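Clothing collection returns to Vollholm

The winter clothing collection in Vollholm will open again in July, with three drop-off points in place of last year's single one. Coats, jumpers and blankets can be handed in at the library, the swimming baths and the Gandberg Road school between 9 am and 4 pm. 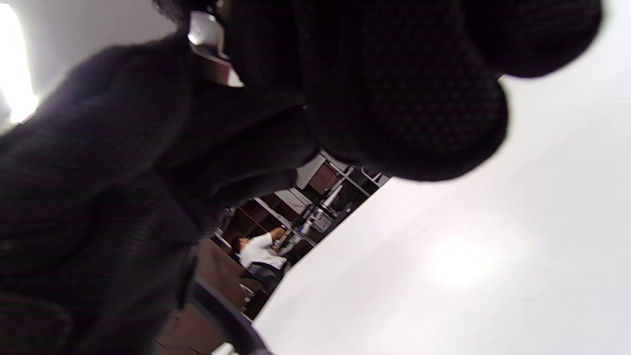 Last year 839 items were brought in, and most went to families in the town and nearby Tukanari. The council hopes to reach 900 this time.

Clothes should be clean and in good repair. Shoes and pillows cannot be taken.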